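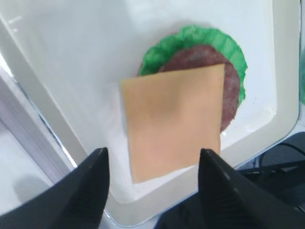
Drakstead wrote:

> Has anyone hung the Clarnard solid core slab in an older jamb? Mine is
> 27 inches wide and the opening is a touch out of square, maybe a
> quarter inch over the height. The supplier says I can trim the sides
> but won't say how much. I'd also like to know if the Skosex hinges fit
> the existing mortises or if I'll be chiselling again.

I put two of these in last January, both in a house with jambs that had moved. Mine were the unrated version. If yours has a fire label, leave the saw alone and ask Clarnard in writing what trimming is allowed.

On the unrated slab I took an eighth off each side with a track saw and finished with a hand plane. Score the veneer first or it will lift on the cross cuts. For the out of square part, fix the hinge side plumb and scribe the latch side to the jamb. Don't try to split the difference.
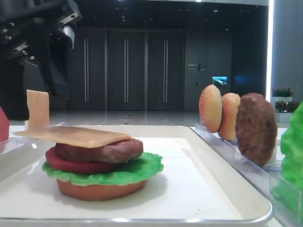
Cheese on, top bun still to go

The Skosex hinges were a bit shorter than my old mortises. I glued in a filler strip at the bottom of each one and painted over it. You can't see it now with the door closed.

Seal the top and bottom edges before you hang it. I left one door bare for a month and it swelled enough to rub.

I paid 276 for each slab and the hinges were extra. Manalo had the same slab for less, but delivery to us ate up the difference. Check that the hinge screws reach the framing as well, these doors are heavy and the short ones in the packet only bite into the jamb.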